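Sunday, evening

Rain on and off since breakfast, so I gave the day to the toy box. Violeta is bringing the little one over in August and I said I would have everything sorted by then. It has been under the stairs since we moved to Skorkeck and I had only a vague idea what was in it.

I began with the ring stacker, as it is the one he is likely to want first. White board, three white pegs, coloured rings with a hole through the middle. Mhairi Morrison gave it to us and I think it was her daughter's before that. No box and no instructions.
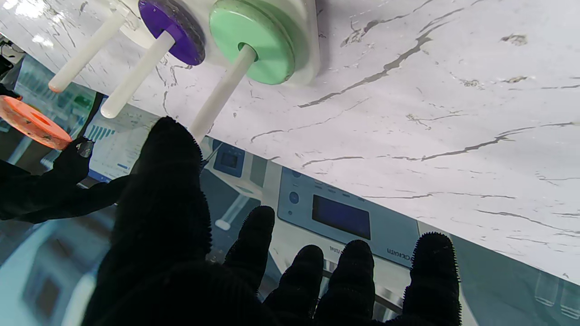 I have washed the lot in warm water with a drop of washing-up liquid and gone into the holes with an old toothbrush. The holes are where the muck collects. Dried everything on a tea towel on the draining board, then once more with kitchen paper, as I don't like putting things away damp. Had a cup of tea while that was going on and rang Samuele about the car. He can't do it before the middle of the week – fine by me.

Then the jigsaws. Two of them had been tipped into one bag, and it took most of an hour to part them. The harbour one is missing a corner. I have put it with the things for the charity shop and written on the lid that it is short a piece, so whoever buys it will know.

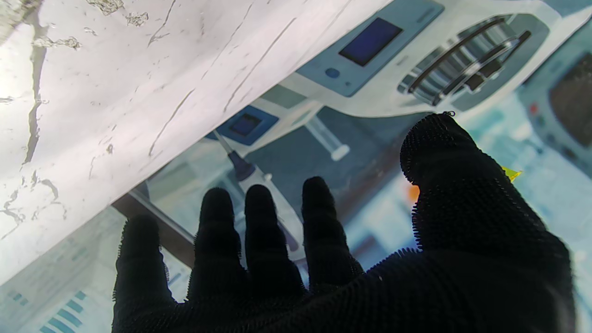

Should the rings be kept on the pegs or in a bag? On the pegs, if there is a shelf wide enough, and in a cotton bag with a drawstring if it all has to go back in the box.

I measured the lower shelf in the back room and it will do. It wants a wipe first and the old Waltier catalogues moved off it. I put those by the back door with the newspapers.

Lunch was soup and the end of the loaf. Lino Amato called round at about three to return the ladder and stayed half an hour. He thinks a child that age will only want the rings to chew and roll along the floor. He may well be right – his grandson did nothing else with his.
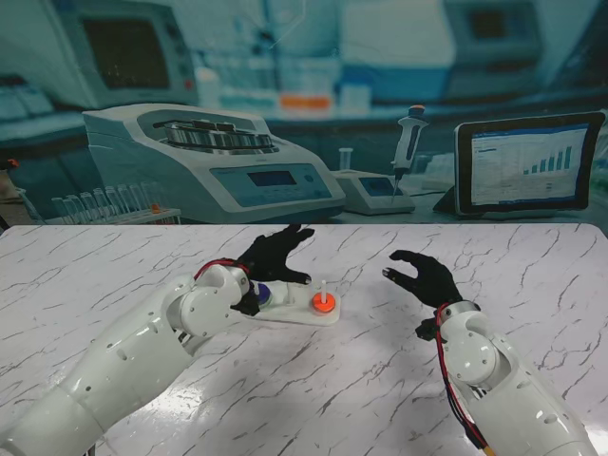 Orange ring on its peg.

After he left I went through the soft toys. Most are all right. The rabbit needs its ear sewn back on and I have no brown thread, so that is on the list for town, along with drawstring cord and a new toothbrush for under the sink. 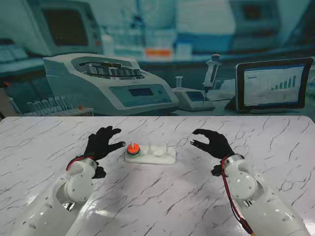 Wooden bricks still to do, and the bag of farm animals. I shall leave those until tomorrow night. Bins out, back door locked, bed by ten.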